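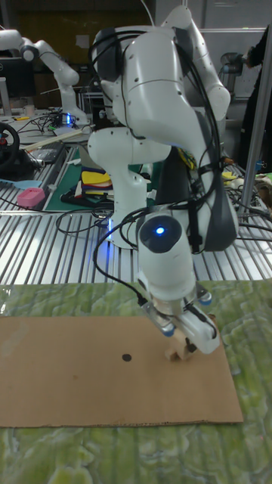
How Does a Town Get Its Name?

Every place you have ever been to has a name, including the boring ones. Somebody had to come up with all of them, and most of those somebodies were busy farming at the time.

Say what you see

The oldest trick for naming a place is to look at it and say what's there. Is there a bridge? Call it Bridge Town. Is there a new castle? Call it Newcastle, and try not to worry that one day the castle will be 900 years old and the name will still say "new."

This works in every language. Karakaya is a place name in Turkey, and it sounds mysterious if you don't speak Turkish. If you do, it means "black rock." Plenty of names that look grand on a map turn out to mean "muddy field" or "place with a lot of onions." Chicago, a very large city with very tall buildings, probably got its name from a smelly wild plant related to garlic.

Bits and pieces

Many English names are built from old words stuck together. A "ford" was a shallow spot where you could walk across a river. A "ham" was a home or village and had nothing to do with lunch. A "dale" is a valley.

Now take Clenddale, a small town with 3417 people and two bakeries that don't speak to each other. The "dale" part is easy, as the whole town sits at the bottom of a valley. The "Clend" part is harder. One story says it was a farmer. Another says it was an old word for a bend in the stream. A third says it was the farmer's goat. The goat is the most popular.

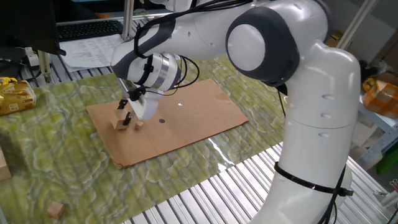
You will notice that Clenddale has two d's in the middle, one from each half of the name. Visitors leave one out. People who live there sigh and put it back.

Spelling, or the lack of it

A few hundred years ago, people spelled words however they felt like spelling them that morning. A clerk would ride into a village, ask what it was called, and write down whatever he thought he heard. If he had a cold, too bad for the village.

Clenddale's neighbor up the hill, Prendine, was written six different ways on old maps, and one of them starts with a B. In the end a mapmaker picked the version that fit best in the space he had left. It has been Prendine ever since.

Naming a place after yourself

If you are a king, a queen or an explorer with a high opinion of yourself, you can skip the looking around and use your own name. Alexander the Great did this with so many cities that his mail must have been a nightmare.

Can a name change?

Yes, and it happens more than you'd think. New York used to be New Amsterdam. Istanbul used to be Constantinople, and before that it was Byzantium. Names change when new rulers arrive, or when people decide they would like their old name back, thank you.

Sometimes it's just a matter of taste. The village of Vodura used to be called Lower Ditch. The people there held a vote one July, and Lower Ditch got seven votes. The ditch is still there, and you can visit it for free.

Try it yourself

Find a map of where you live and choose a name on it. Split it into pieces and see if you recognize any. Then ask your library for a book on local place names, which will usually be near the back, next to the one about fences. If your town's name has no explanation at all, you may make one up, but check first whether somebody has already used the goat.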